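Snædís Hedegaard bought her workbench for 290 and has been apologising to it ever since. "It was meant for a kitchen," she says. "Someone was supposed to be rolling pastry on it."

It lives in a back room in Plandstead, two doors down from the bakery, and most evenings in October she is at it until the bakery's ovens come on. She mends toys, mainly, under the name Pomwood. She also makes the odd part for things whose makers have lost interest in them.

I ask about the stains, expecting a story for each. She looks at the wood for a while. "Tea. Oil. One of them is Mogens." Mogens Hafstein taught her to sharpen chisels and is, she adds, perfectly well. He cut his thumb and refused to sit down.

The surface gets sanded once a year, in theory. Hafþór Vídalín, who rents the other half of the building, offered to do it properly with a machine and 200 grit. She turned him down. "He'd have had it looking like a hotel. I'd never dare put a vice on it again."
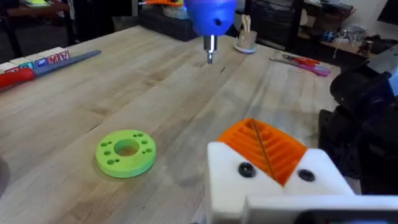 ## "Green was what was left on the roll"

The ring is the current headache. It is printed, lime green, with small holes set in pairs around the big one in the middle, and it is meant to become part of a spinning toy for Kolbrún Thygesen's nursery. Cord goes through the pairs. The colour was no kind of decision.

"I've drawn it so many times I see it when I shut my eyes," she says. "The holes want to be a hair wider. Then they want to be a hair narrower. You can go off a circle, you know."

The alphabet blocks came from the same nursery, to have their corners looked at. She has kept them on the bench longer than she needed to. I notice an M, an A and a W, and ask if she ever spells anything. "Rude things. Then Kolbrún rings and I have to remember to mix them up."

And the tool with the red handle? Does it have a place of its own?

"It has a hook," she says. "A very good hook. I put it up in 2000 and I'd guess the two of them have met twice."

Would she swap the bench for a proper one? She was offered 100 for it last spring, by a man who wanted it for his kitchen. She told him about Mogens's thumb and he left.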